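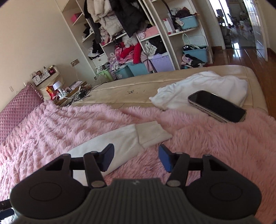 Photo: Gerardo Testa

Okay, I've finished all of Lumska and I have to talk about it before my brain moves on to something else. Long thread, mild spoilers up to episode 7, nothing past that. Mute me now if you're saving it!

For anyone who missed it the first time (most of us did), Lumska is a fantasy anime set in a canal town called Flirnard, where the locks are run by families who've each made a bargain with whatever lives in their stretch of water. That's the whole setup. You get it in the first 2 minutes and then the show just trusts you.

Our lead is Sales, a lock-keeper's kid who inherits the job far too early and is terrible at it. I love her. She forgets the toll book, she argues with the river, she falls asleep on shift. By the third episode I'd have followed her into a flood.

The thing I want to rave about most is how it handles the magic. Every bargain has terms and the terms are boring! Opening hours. Which direction boats can pass on foggy mornings. Who gets the eels. And then a character breaks one of those dull little rules and your stomach drops, and it's had you reading the fine print all along without noticing.

If you've read the light novels you'll know there are heaps more of them than the series ever gets to. I've only read the first one, in a fan translation that was pretty rough in spots, so please be kind if I get a book detail wrong.

From what I can tell the anime isn't really an adaptation anyway. It's the same town and the same bargains, a generation later. Sales's grandmother is the main character of the books, and in the show she's the cranky old woman who won't come out of the kitchen. Going back to the book after knowing her like that was such a treat.

There's one moment in episode 4 where she hums while she's scaling fish, and Sales tells her to knock it off. In the novel that tune is the signal the lock families used during the drought. The show never explains it. Not a word! You either know or you don't, and the scene works both ways.

Right, the animation. It's uneven, I won't pretend otherwise. Episode 5 has a market crowd that barely moves, and there's a boat that changes colour between shots. I noticed, I didn't care, I rewound it to show my brother and then he noticed and didn't care either.

But the WATER. Whoever painted the water, I want to shake their hand. It's flat and green and slow in the early episodes and you stop looking at it, and then in episode 6 the colour starts to go wrong at the edges of the screen, well before any of the characters mention it. I had to pause and make a cup of tea.

Episode 6 in general is my favourite. It's nearly all one conversation in a lock-house during a storm, Sales on one side of the table and the Londach envoy on the other, going through the old agreement line by line. On paper that sounds like homework. I was gripping the couch.

Speaking of Londach! I think people write it off as the evil rival city and that's a bit unfair. They want the locks opened all year so grain barges can get through, and they've got a hungry winter coming. The envoy is polite, tired and right about at least half of it. I spent most of the back end of the show hoping somebody would just give the man a chair and some soup.

(Somebody does. Episode 7. I yelled.)

A quick word on music. The opening song is fine, very much of its era, lots of synth. The ending theme is the one to stick around for. It's just a voice and something plucked, and they add one extra line to it each week. By the last episode you've heard the whole song and it's the terms of the first bargain. I nearly skipped it every time, like a fool.

A few of you asked about sub or dub. I watched subbed first, then did a few episodes dubbed. The dub has a lovely grandmother, really gravelly and mean, but it smooths over how formally the river speaks, and I missed that. Sub for the first go, dub for the rewatch, if you're the rewatching type.

Someone also asked about watching order. There's the series, then the one-off special, which came out later but is set before the finale. I'd still leave it till last. It has a reveal about the eel rights (yes, I know how that sounds) that steals some air from the finale if you get to it early.

The special is mostly comedy, by the way. Sales has to judge a soup contest in Flirnard and every family is trying to bribe her. It's silly and warm and the backgrounds are the prettiest in the whole thing.

Stuff I didn't love, for balance: the cousin. He turns up, makes a speech, vanishes, and comes back for the finale as though we've all been missing him. He apparently has an entire book to himself, so I guess he was there for the readers. There's also a recap stretch in episode 5 that could have gone in the canal.

And I wish we'd seen the upper locks. They get mentioned constantly, there's a gorgeous painting of them over the envoy's desk, and we never go. If anyone's ever tempted to make more Lumska, start there please.

Things I'm hoping somebody here knows: is there an art book? I've seen scans of a town map with every lock labelled, and the page number in the corner says 170, so it came out of something fairly chunky. The scans had no title and my searching has got me nowhere.

Also curious whether the later novels ever go back to the drought. The first one ends right as it starts and I was NOT ready for it to stop.

Edit, since a few people have messaged already: no, you don't need the books first. I went in knowing nothing and had a great time. The books just make the kitchen scenes hit harder.

Second edit: yes, the river has a name. No, I'm not posting it, it's in the finale and you should hear it from Sales.

I'm starting the second novel tonight, and I'll add to this thread as I go. If you've read it, you're welcome to tell me whether the cousin gets any better, but keep the drought to yourselves!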